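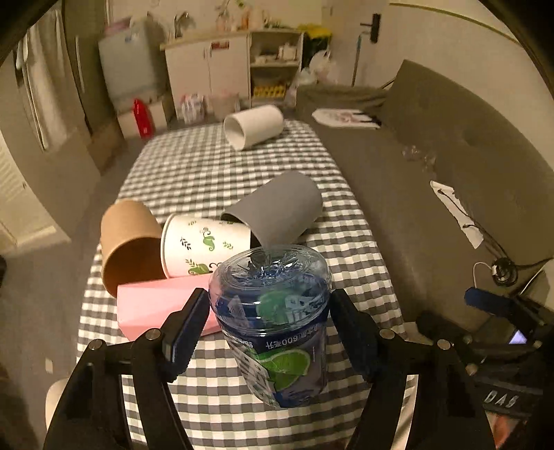
A clear 600 bottle with its label still on. The ribbed base faces up.

How to make self-watering seedling pots from drink bottles

Soft drink and water bottles make decent self-watering pots for tomatoes, capsicums, basil and most other seedlings. The top of the bottle is turned upside down to hold the potting mix, and the bottom becomes the reservoir. A wick draws water up between the two. I raise most of my summer vegies this way, starting in August under the laundry window.

What you need

Clear plastic bottles with their caps, 600 mL or bigger
A sharp craft knife and a pair of scissors
A drill with a small bit, or a hammer and nail
Cotton string or strips cut from an old cotton T-shirt
Seed-raising mix
Sandpaper or masking tape for the cut edge
Aluminium foil or dark paint

Preparing the bottles

Rinse the bottles with warm soapy water and let them drain. Juice and iced tea leave sugar behind, and the ants will find it. Peel off the label. Paper labels come away after a soak in the sink. Plastic wrap labels usually have a glued seam down one side, and you can slit them with the scissors. Any glue left on the bottle can be rubbed off with a bit of eucalyptus oil on a rag.

Check that the bottle stands flat. A dented base will rock once there is wet mix on top of it.

Cutting

Measure 86 mm up from the base and draw a line all the way around. Start the cut with the craft knife, well away from your other hand, then finish with scissors. If your bottle has a waist, move the line to just below the widest part so the top half sits down snugly when it is turned over.

Sand the edge or run masking tape over it. Freshly cut plastic is sharp enough to nick a finger.

Fitting the wick

Drill a hole in the middle of the cap, wide enough for the string to pass through with a little resistance. Cut the string to 40 cm and fold it in half. Push the two loose ends down through the cap from the inside and tie a knot in the looped end so it can't pull through. Leave enough above the cap to reach halfway up the mix.

Wet the wick before you assemble anything. Dry cotton is slow to start drawing.

Screw the cap back on, turn the top half upside down and sit it in the base. The ends of the wick should touch the bottom.

Filling and sowing

Hold the wick upright with one hand and spoon the mix in around it. Firm it lightly. Sow two seeds to a pot and thin to the stronger one later. Water from above the first time until it drips through, then fill the reservoir to just under the cap. The neck shouldn't sit in water or the mix will go sour.

Wrap the reservoir in foil or paint it. Light turns the water green in a week or so. Leave a narrow strip uncovered on one side if you want to see the level.

Looking after them

Top up by lifting out the pot and pouring straight into the base. Tip out stale water when you notice a smell. Start liquid feed at half strength once the first true leaves are open.

If the mix stays dry on top, the wick is too thin or has slipped, so add a second strand. If it stays soggy, take the pot out of the base for a day.

Move tomatoes on when roots show against the plastic. The bottles can be washed and used again next season, but put in a new wick each time.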